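Wuldale Makers' Hall, two-arm cell upkeep group
Minutes, August meeting, 2 pm 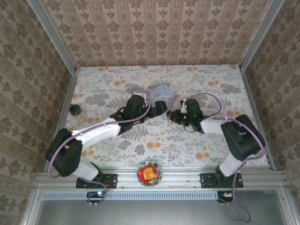

Iker Villalobos chaired and thanked everyone for coming out (and for the lovely date slices). The last minutes were read and accepted.

Cables: a good long chat about the purple cables. Iker would like the slack looked at where they loop past the shoulders, and Odow will bring fresh ties.

Mounting plates: Fesard re-torqued the bolts on both plates and is happy with them. Next check is due at 3000 cycles.

Grippers: the right one was slow to close on 2 runs. Cuypers has quoted 23 dollars for a spare finger set, and we agreed to go ahead.

Meeting closed at 5 pm, kettle back on.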